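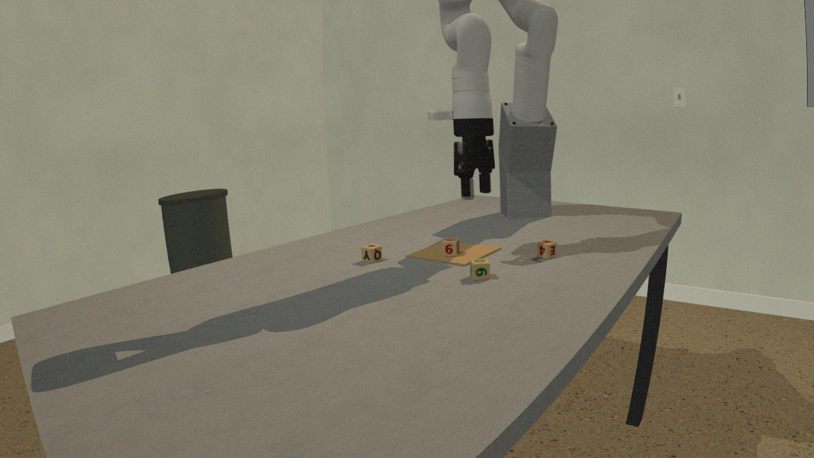 Hi, I'm Przemysław Makowska, and I run the floor at Pluvham, a packing shop in Wollbridge that handles wooden toys and school supplies. We're 57 people, plus the arms!

We started automating in June, with 2 arms on the sorting line. I'll admit I was nervous about it — I sorted blocks by hand for 11 years and my wrists still remind me. Every new job gets rehearsed in simulation before it goes near the line, and the people who used to sort are the ones who set those rehearsals up. They know which pieces roll, which ones land on their side, and where a hurried person would put them down (anywhere, usually).

Letter blocks are what we practice on the most. They turn up at every angle, and the arm has to work out its grip from there.

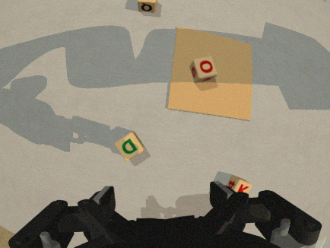
Did anyone lose their job to the arms?
Nobody was let go. Four sorters moved over to setup and checking, on better pay, and the night shift got shorter.

It isn't all rosy. The floor is quieter now and some of us miss the chatter, so we moved lunch to one long table. Come by and have a coffee with us — the side door on Zovdale Street is the one that opens.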